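The Flarnlow Crown Finds Its Winner After a Long Night in Tresow

Irena Cieślak was named the new holder of the Flarnlow Crown on Wednesday evening before an audience of 2,637 at the Lammers Concert Hall in Tresow. The 16 finalists had spent the previous week in rehearsals, interviews and public engagements across the city.

The result was announced shortly before 11 p.m., following the longest final round in the pageant's recent history. Two contestants were level after the evening wear segment, and the judges asked each of them for a second spoken answer, a step the rules permit but which had not been used in several years.

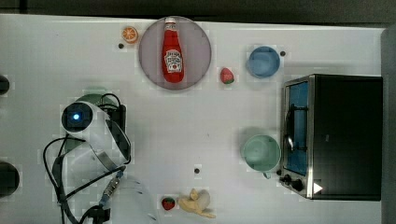 A toy ketchup bottle on a round plate, with an orange slice and a strawberry on either side.

Ms. Cieślak, a speech therapist by training, entered the regional round in Brorkham in February. She placed second there and advanced under the provision that admits two candidates from each of the larger districts. Her final answer concerned the care of older relatives at home, and she delivered it without notes in under two minutes.

The format of the competition has changed considerably. The swimwear round was withdrawn, married women and mothers may now enter, and the interview accounts for a larger share of the final mark than any other segment. More than 80 applications were received this season – a marked increase on the year before. 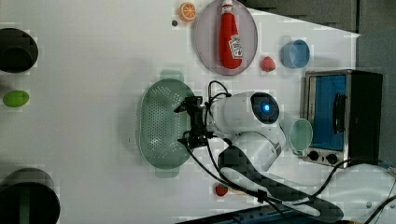
Toy foods and a light blue bowl on a white tabletop.

The gown worn by the winner was cut from dark green silk and made in Brorkham by a workshop that usually produces costumes for the stage. It required 98 hours of hand sewing. The crown itself, a silver piece set with river pearls, remains the property of the pageant and is returned at the end of each term.

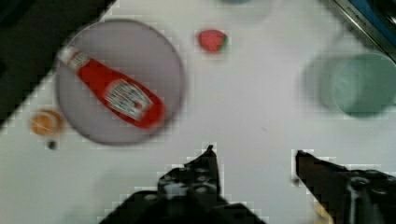
The winner's duties begin at once. Ms. Cieślak will open the spring fair in Tresow, visit schools in each of the districts and attend the regional finals as a guest judge. She has arranged to continue her clinical work two days a week during her term, with the agreement of the organizers.

Applications for the next season open in the fall. Candidates must have lived in the region for at least one year, and forms may be collected from the pageant office at the Lammers Concert Hall.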